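Writing grip rules that people will follow

Guoqing Han maintains the handling rules for the robot cells at Toltley. The current version took effect in March and runs to seven pages. The one before it was longer, and he says operators did not open it.

"A rule has to name a number or a condition," Han says. "'Use appropriate force' is something you write when you haven't measured anything."

The force limit for rigid parts is now 80 newtons at the fingers, set in the controller and locked. Raising it takes a signed change request. Finger pads are inspected every 400 cycles and replaced at the first tear. Han first proposed 300 and was talked out of it by Huệ Chu, who runs the night shift and had kept her own records of pad changes. "Her numbers were better than mine," he says.

Long parts get a section to themselves. A stick held upright between two fingers can pivot about the contact line, and the free end travels much farther than the gripper does. The rule calls for a reduced wrist speed and a swept-volume check that includes the full length of the part.

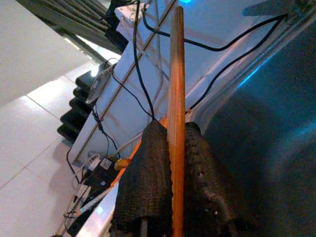
Kiprono Nyamweya

Cables are the other subject Han returns to. The rules treat any cable within reach of the arm or the held part as an obstacle, including cables that belong to other equipment. Power strips are to be entered in the cell drawing with their leads. "People draw the table and the shelf and stop there. The planner only knows what you drew."

He would like the next version to cover handovers between a person and the arm. The draft has one paragraph on it, and Han considers it too vague to publish. "It says 'slowly.' I need a speed."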